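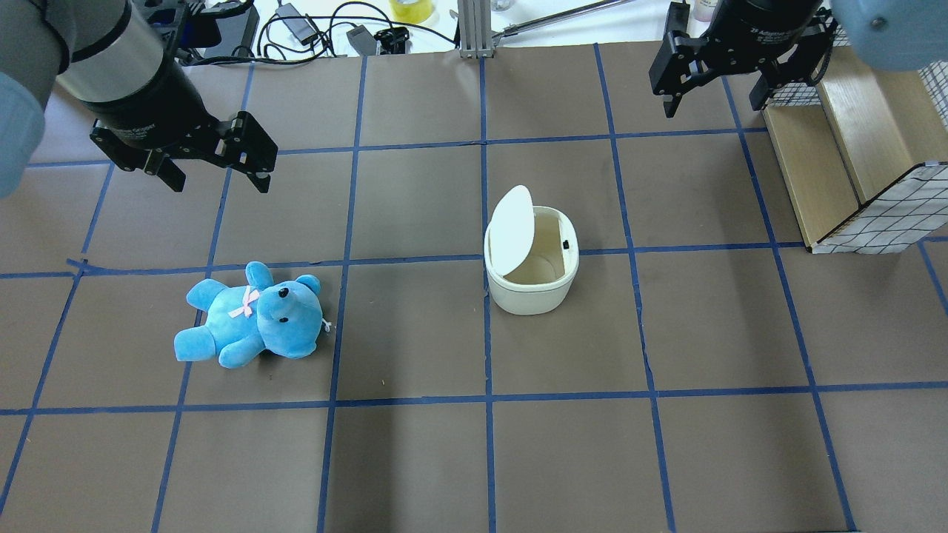 # Where Does the Thunder Come From?

Have you ever sat in a theater, all cozy in your seat, when a storm suddenly broke out on stage? Maybe the lights flickered and the rain hissed, and then there was a great big BOOM that you could feel right down in your tummy. You knew perfectly well that there was a roof over your head (and that it was sunny when you came in!), but for a moment you may have wanted to pull your coat a little tighter.

People have been making pretend storms for plays for hundreds and hundreds of years, long before there were speakers or computers or even electric lights. They had to do it with things they could shake, roll, rub and bang. Many theaters still keep some of those old noisemakers backstage, and some still use them, which makes me very happy, as I have loved them ever since I was small enough to need a cushion to see over the row in front.

## Shaking up some thunder

One of the simplest ways to make thunder is with a thunder sheet. It's a big, thin piece of metal that hangs from the ceiling backstage. You take hold of the bottom and give it a shake. A gentle wobble makes a faraway grumble, the kind that makes a dog lift its ears. A good hard shake makes a crash that sounds as though the storm is sitting on the roof.

Some old theaters had something even grander, called a thunder run. Picture a long wooden slide, a bit like a gutter, built high up in the building. Somebody let heavy balls go at the top, and they rumbled all the way down. The whole place trembled!

At the playhouse in Starnville, which has 1,242 seats, the thunder sheet is taller than two grown-ups. I was allowed to shake it once, and I'm sorry to say I got the giggles and shook it for much too long.
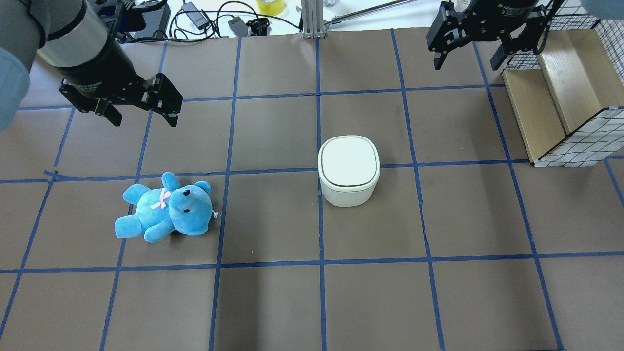

*By Leena Nurmi | November 13, 2024*

## Wind you can turn with a handle

Thunder needs some wind to go with it, and for that there is a wind machine. It doesn't blow any air at all. It's a wooden drum with slats around the outside, a bit like a paddle wheel, and a piece of heavy cloth is stretched over the top. When you turn the handle, the slats rub against the cloth and make a whooshing sound. Turn it slowly and you get a sad little breeze. Turn it faster and the sound climbs higher and higher, until it howls.

The tricky part is keeping it from sounding like somebody turning a handle. Real wind comes and goes, so the person at the machine has to speed up and slow down, and listen to the actors all the while. If the hero is whispering a secret, the wind had better whisper too.

## Rain in a box

Rain can be made with dried peas or small beans inside a long, closed box or tube. Tip it slowly and they patter from one end to the other. Some boxes have little pegs inside for the peas to bounce off, so the shower lasts longer. Gwawr Howells, who looks after sound at a small theater in Clakoscombe, once filled a box with 4,000 dried peas. She told me she got as far as the second hundred before she gave up counting and weighed the rest.

## Horses, footsteps and doors

Two halves of a coconut shell, clopped on a board, make a very fine horse. If the horse is walking on grass, you can clop them on something soft. For footsteps on a path, you need a tray of gravel and a pair of sturdy shoes, and you march up and down without going anywhere.

Doors are often made with a real door! It's a small one, set in its own wooden stand, with a latch and a bolt and sometimes a knocker. It can be slammed as often as the play needs, and it doesn't lead to any room. 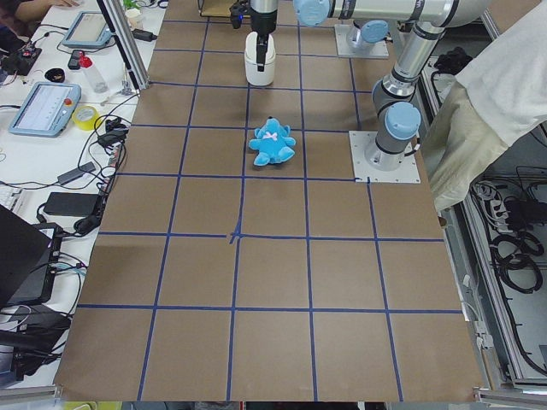

**TRY IT AT HOME**

You can make a storm of your own with 3 helpers and a story to read out loud. Ask a grown-up before you borrow anything from the kitchen.

- **Thunder:** Hold a large sheet of stiff cardboard by one edge and shake it.
- **Rain:** Put a handful of dry rice in a plastic tub, press the lid on tight, and tilt it from side to side.
- **Wind:** Rub your hand in slow circles over a raincoat laid on a table.

Let the reader be the boss. When the reader points at you, start your sound, and when the hand goes down, stop. It's harder than you might think, and there will probably be thunder in the wrong place once or twice, but that happens to grown-up theater people as well.

Next time: how stage snow falls, and who has to sweep it up in December.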